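Ultow (humanoid robot)

Last updated: August

Ultow is a full-size humanoid robot put together at the Gremidov shared workshop, and one of the better documented amateur builds of its kind.

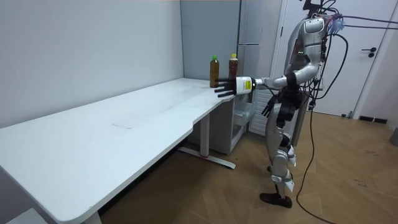 Kyrylo Vakulenko commented on the build log that the legs get all the attention on a project like this, but the hands are where the hours go, and that anyone starting out should build one good arm before even thinking about knees. The builders largely agree, and the log bears him out: of its 2748 entries, far more concern fingers and wrists than walking.

Design

The robot has a slim jointed body covered in silver shell panels, with dark joints at the shoulders, hips and knees. Each arm ends in a black hand with long fingers. The shells are removable, and a good thing too - in the first months they came off nearly every evening. Two small green lights on the front of the torso show that the main board and the joint controllers are both awake.

Control software is a home-grown package called Etim, written mostly by Đức Phan. It began as a way to move a single elbow from a laptop and grew to cover the whole body, picking up a wonderfully readable set of plain-text pose files along the way. A pose can be opened, changed by hand and tried again in under a minute, and members who had never written a line of code have made their own.

Construction

Work began with the right arm, clamped to a bench. Salamatu Tijani designed the wrist, which went through 17 versions before it could hold a full bottle at arm's length without sagging. The left arm was then built as a mirror copy in a fraction of the time. The legs came last and were the hardest part by a long way. The first pair of knees bent beautifully and would not straighten again under load, so the gearing was redone from scratch.

The workshop had set aside a budget of 2000 pounds for motors alone, and it was spent before the hips were finished. Several parts were rewound or rebuilt from scrap, and the log entries on this (with plenty of failures left in) are among the most useful for other home builders.

Reaching and grasping

Most of the present work is done at a long white desk, with bottled drinks as the usual test objects. They are cheap and easy to replace, and different cap colours give the vision code something to tell them apart by. The routine is split into reach, open, close and lift, and each stage can be run alone. Nkechi Afolabi's reach routine swings the arm out at desk height and opens the fingers before they come near the target, a lovely simple fix for the habit early versions had of knocking everything over.

Power and data still run through cables. A battery pack, Emen, has been tried on the bench and gave 30 minutes with the arms moving, but it has yet to be fitted.

Open sessions

The robot is run for visitors on Sunday afternoons, when people are welcome to write a pose and see it carried out. Halima Yusuf keeps the drawings up to date and shares them with other workshops on request. A second pair of hands with softer fingertips is being made.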